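Índigo (color y tinte)

El índigo es un colorante azul que se saca de las hojas de varias plantas, sobre todo del género Indigofera, y también el nombre del color que deja. Escribo esta entrada porque llevo años tiñendo en el patio de mi casa y cada vez que busco algo en español acabo en tres páginas que se copian entre sí. Así que va mi versión, con lo que he leído y con lo que me ha manchado las manos (literalmente, hoy tengo las uñas azules).

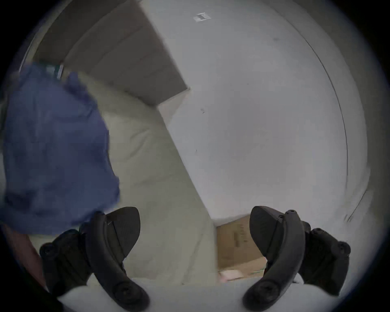
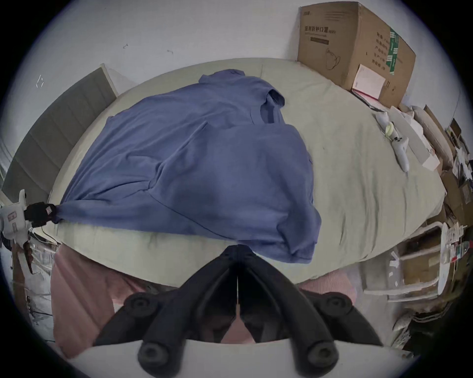
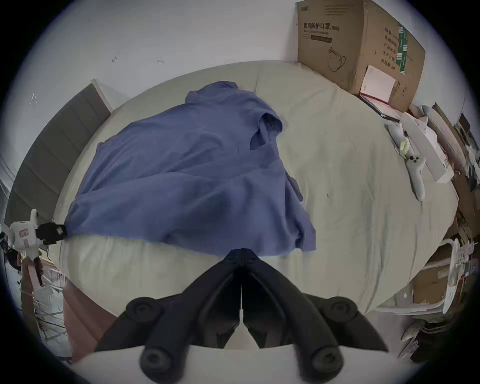
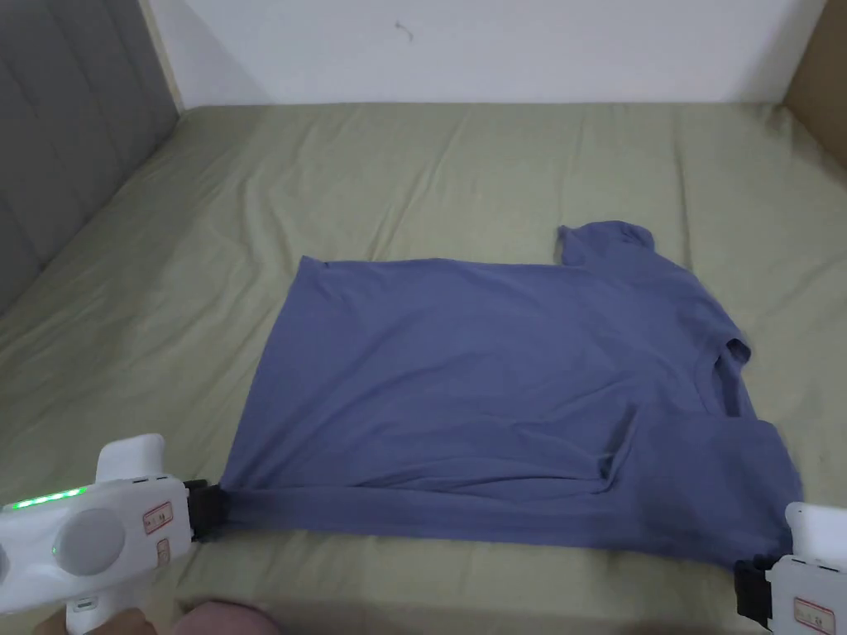

Azules de tela.

Lo primero que hay que aclarar es que "índigo" se usa para colores bastante distintos. En los catálogos puede ser casi negro, puede ser el azul de los vaqueros y puede tirar tanto a violeta que una amiga lo llamaría lila. A mí me gusta comparar: la camiseta de la última foto, extendida sobre la sábana verde salvia, es lo que en inglés llaman periwinkle, o sea, azul vincapervinca, un azul suave con su punto de violeta. La tela arrugada de la primera, en cambio, se ve más apagada, más cerca del azul marino, y ese es el tono que casi todo el mundo tiene en la cabeza cuando oye la palabra. Ninguno de los dos nombres tiene una frontera clara, y cada fabricante la pone donde le conviene.

Nombre

La palabra viene del latín indicum, "de la India", que a su vez viene del griego. En español convivió mucho tiempo con "añil", que nos llegó por el árabe y que es la que usaba mi abuela para los polvos azules de blanquear la ropa. (Ojo, que aquellos polvos muchas veces eran azul ultramar sintético y no tenían nada de planta, pero el nombre se quedó.) En Centroamérica también oirás "jiquilite", del náhuatl, para la planta.

Plantas

La más famosa es Indigofera tinctoria, una leguminosa de clima cálido. En América se cultivó mucho Indigofera suffruticosa. En Europa se tiraba de la hierba pastel (Isatis tinctoria), que da el mismo colorante aunque en menos cantidad, y en Japón se usa Persicaria tinctoria, que es la que tengo yo en macetas porque aguanta mejor mi clima y además brota como loca. Las semillas me las dio Châu Lương, que las cultiva en Kerkbridge y tiene mucha más mano que yo. La primera siembra la hice en enero, dentro de casa, y me salió larguirucha y pálida, ¡pero salió!

Cómo funciona

Aquí está lo bonito. En la hoja no hay azul. Hay una sustancia incolora, el indicán, que al remojar las hojas se descompone y suelta indoxilo, y ese, al juntarse con el oxígeno del aire, forma la indigotina, que es el azul de verdad. El problema es que la indigotina no se disuelve en agua. Para teñir hay que reducirla, es decir, quitarle oxígeno a la tina en un medio alcalino, hasta que el baño se pone amarillo verdoso y aparece arriba una espuma cobriza que los tintoreros llaman la flor.

Metes la tela, la sacas verde y en un par de minutos, delante de tus narices, se vuelve azul. Lo he visto no sé cuántas veces y sigo llamando a quien esté en casa para que venga a mirar.

El tono se consigue por capas. Un baño corto deja un celeste flojito y para un azul oscuro hacen falta muchas inmersiones, con su rato de aire entre una y otra. Dejar la tela más tiempo dentro no equivale a repetir el baño, y este es el error que cometí yo durante todo un verano.

Mi tina

Por si a alguien le sirve: uso una receta de fructosa y cal, con polvo de índigo natural de la marca Vurnen, que viene en bolsas de 200 gramos. Probé antes el de Broslow y me costaba más hidratarlo, se me hacían grumos. Llevo un cuaderno con todas las muestras, voy por la 217, y de ellas 192 son de algodón. La lana la trato aparte, porque la cal la deja áspera y me da mucha pena estropearla.

Índigo sintético

A finales del siglo XIX la industria química alemana consiguió fabricarlo a gran escala y el cultivo se hundió en pocos años. La molécula es la misma, así que el azul de casi todos los vaqueros actuales es indigotina de fábrica. El natural trae además otras cosas de la planta, como la indirrubina, que es rojiza, y hay quien jura que eso le da profundidad. Yo creo que la noto, pero no pondría la mano en el fuego.

Lavado

El índigo se queda en buena parte en la superficie de la fibra y por eso se va con el roce. Agua fría, jabón neutro, la prenda del revés y a la sombra. Las primeras veces, sola.

Véase también: hierba pastel, azul ultramar, shibori, mezclilla.

Última revisión: 1/11/23. He corregido el apartado de la tina, que decía cal viva y es cal apagada.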